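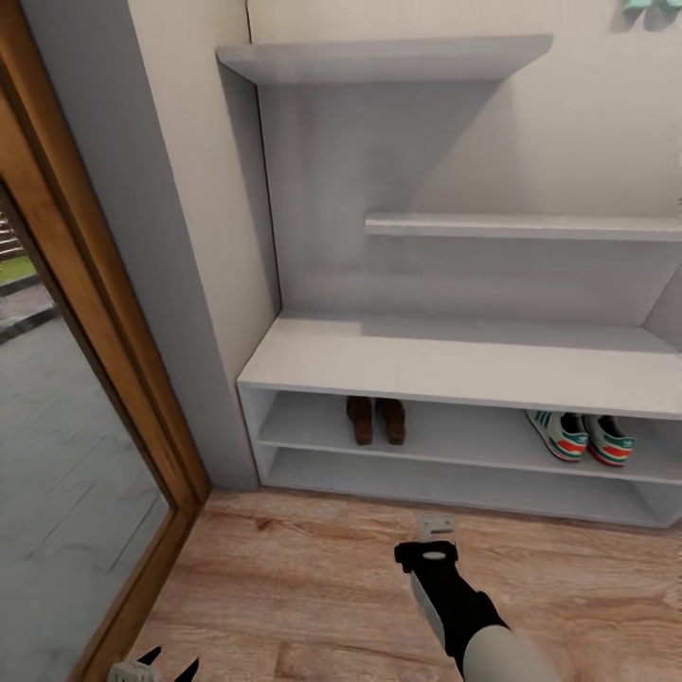 Simulated hallway, shoe cabinet at the back wall.

Filari Hallway Shoes: data card

Maintained by Dennis Bainbridge and Marjorie Yeoman. Last revised in September. Please read the rules before the download instructions. We know most people won't.

What is in it

900 simulated episodes of footwear tidying in a family hallway. The task text never changes: put the shoes on the cabinet, in pairs. Each episode has camera views, joint positions, gripper commands and a result label. Everything is rendered. No real shoe was picked up for this release, and a paper that reports results on it should say so in the abstract, where people will see it.

Why there are rules

We have read too many cards that say "high quality demonstrations" and stop there. High quality according to whom? The first Drorgate export came to us with a success label on every episode, and the label meant the operator had pressed the done key. We threw those labels out and wrote our own rules. They are dull, and we still argue over number 3.

Rules for labeling

1. A shoe counts as placed when it rests on a cabinet surface with the gripper open and clear of it. Touching the shelf while held is not placed.

2. A pair is a pair only if both shoes match. Two different shoes lying close together on the floor are two open items, however tidy they look from the far end of the hall. 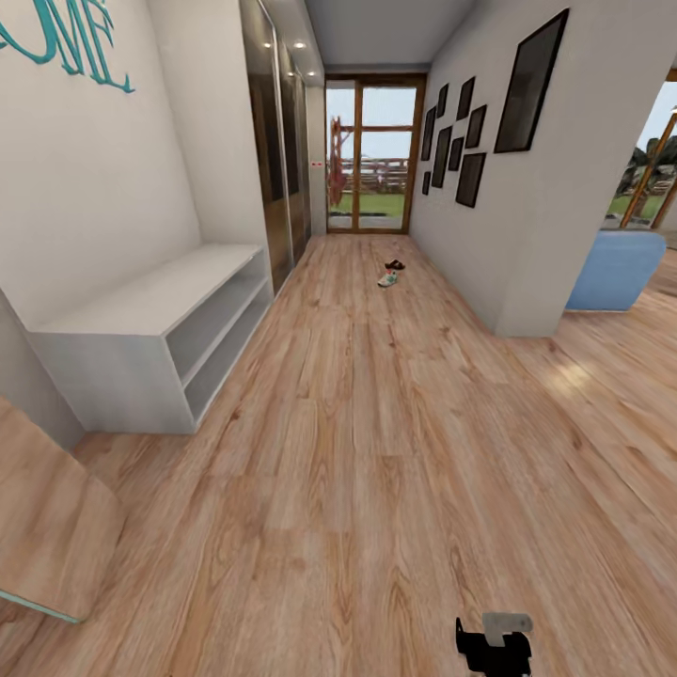
3. Toe direction is recorded and not scored. Marjorie wants it scored. Dennis thinks that would reward a house style that half of all households would undo by dinner.

4. An episode with no shoe movement for 15 seconds is marked stalled, even if it finishes well later. Do not trim the pause to make the clip look better.

5. Every label is checked by 2 people working apart. Where they disagree, both labels stay in the file.

Rules for grasping

Side grasps on the upper are allowed. Grasps by the laces or by the insole are marked as bad form even when the shoe arrives. The simulator will forgive a squeeze that would crease a real shoe, so a clean lift in these files says very little about grip force.

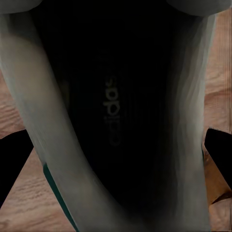
Contact forces are in the logs for completeness. Please don't publish a force limit based on them. The Altitz contact model was tuned to stop objects from sliding through fingers, and we have seen no evidence that it matches leather, canvas or foam.

What we don't claim

We don't claim this is a safety test. There are no people, pets or children in any episode, and a robot that behaves well in an empty hallway has shown you exactly that. We don't claim transfer to real homes either. The Oakley split holds out 2 floor plans, a thin basis for the word "generalization."

Known problems

- Mirrored wardrobe doors confuse some depth estimates.
- Close views can blur along the edges of a shoe.
- Brand marks are left as rendered. Check your own policy before reusing the frames.

Corrections go to the issue tracker. Include the episode number and the rule you think we broke.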